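I have a soft spot for grippers, I really do, but I still think we forgive them too much. Back in December, at Plommont, one of ours crushed 40 biscuits in 700 tries, and the log called every one of them a success.
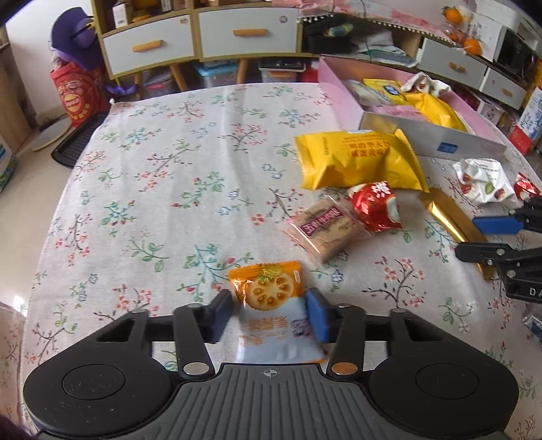 The fault was a force limit somebody had set for boxes. A cracker packet is mostly air - the fingers close, the wrapper holds, and the software is perfectly happy. Eugénie Perrin wanted broken food counted as a failure, and I'm with her, dear reader, all the way.
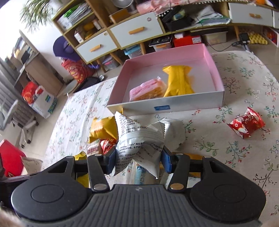 What I'd change first

Log the damage, please, before anyone touches the speed.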